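Skulon Kids > How Things Are Made > Paper and Books

What Is the Edge of a Book For?
By Colleen Després
Last updated: December

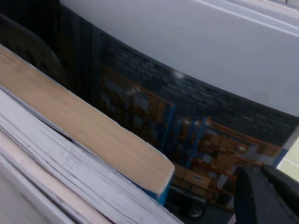
A book has more parts than most people have names for. The side with the title on it when it stands on a shelf is the spine. The front and back are the covers. The other three sides, where you can see the ends of all the pages, are the edges. Together, all the pages are called the text block. When a book is thick, the edges join up and look like one solid piece. The tan one in the photo has faint speckles on it, and a strip of bright blue cover wraps around the end. The white sheets next to it look different. You can see many thin lines there, and each line is the edge of a layer of paper.

How does a book get smooth edges? Most books start out as very big sheets of paper. Several pages are printed on each side of a sheet. Then the sheet is folded again and again until it is the size of a page. A folded sheet is called a signature. The signatures are put in order and sewn or glued together along one side. At this point some pages are still joined at the folds, so you could not open them all. A machine with a long, heavy blade trims the other three sides. Now every page turns.

Why do some edges look tan? Paper is made from tiny fibers, and most of the fibers come from wood. Wood has something in it called lignin, which helps trees stand up stiff and tall. Light and air make lignin turn yellow or brown. Some paper is also made in a cream or tan color from the start.

Try this: Find a thick book and look at the last page number. Say it is 74. Each leaf of paper has two sides, and each side is a page, so divide by two. That book has 37 leaves. Now bend the book a little and let the edges fan out. The solid block turns back into thin lines.

Words to know: spine, edge, text block, signature, leaf, lignin.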